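Print this page | E-mail this item
Shares: 7 | Comments: 0

Marker dropouts and a cable snag: what happened to the August hand-held sessions

Members who have been waiting on the August tabletop data from the Plilel room should know that part of it will not be released. A fault in the hand tracking went unnoticed for most of the month. We found it during a routine replay on the Bako arm, and it affects 1503 recordings out of over 3000 made in that period.

The sessions are the small-object ones, done with the hand-held gripper in one hand and a marker cube in the other. An operator works through a short set of table tasks, such as moving a sponge from one side to the other or putting an item into a clear bin. Ketine, our tracking software, works out where each hand is from the printed markers and fills any short gaps using the motion sensor.

The gap filling is where it went wrong. When a marker is lost from view, Ketine is supposed to fill for a fraction of a second and then flag the recording. After the July update the flag was no longer being written. The filling carried on for as long as the marker was missing, and the file was saved as good. On the plots the path looked smooth, a little smoother than a real hand, and we should have picked up on that sooner.

On the Bako arm it was easier to see. During replay at 60 percent speed the arm came down toward the table well to the side of the target and kept going. The force limit stopped it. There was a mark on the table and a bent fingertip on the gripper, and the replay area was clear of people, as the rules require. A second file did the same thing in the other direction. We stopped all replays at that point and went back through the logs.

Most of the bad stretches come from the same few situations. The marker card on the gripper tips down when the wrist turns inward, and past a certain angle the tracking cameras get too thin a view of it. The operator's own forearm can also cover the cube during long reaches. Neither problem is new. The flag used to catch them.

The cable

The second matter is a safety one and is separate from the software. During a session late in the month, an operator stepped back from the table and the gripper cable caught on a chair. The gripper was pulled out of the hand and landed on the floor. The operator was not hurt, but the connector housing cracked and the unit was out of use for 7 days.

The cable had been left long so that people of different heights could work at the same table. That leaves slack to one side or behind the operator, where it is hard to keep track of. Loose cable on the floor makes it worse. We had two earlier notes in the log about snags and had treated them as one-offs — they should have been reported.

With both hands in use and the arms stretched out over the table, an operator has little attention left for what is trailing behind. 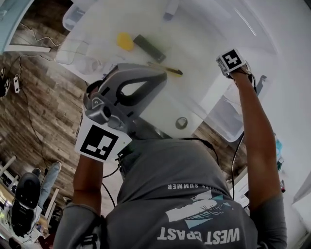
What changes now

1. Ketine has been rolled back to the June version on every station. Please do not update it until we send word.

2. Any recording with a marker gap longer than half a second is rejected at the station, with a tone, so the operator can repeat it straight away.

3. Marker cards are checked for tilt before each session. A card that has slipped gets refitted with a new clip — tape is no longer accepted.

4. Gripper cables will have a breakaway connector. Oltum is supplying these and the first batch has arrived. Until your station has one, stay within arm's reach of the table and have a second person in the room.

5. Floor cables go under covers or along the wall. Spare chairs are moved away from the operator's side.

6. Every snag or dropped unit goes in the log, even if nothing broke.

First replays of any new file on the Bako arm will run at low speed above a foam block. The rest of the August recordings are being checked again and will be released in batches as they pass. If you already downloaded the early set, delete it and wait for the new one.

Last updated: August, 4:30 p.m.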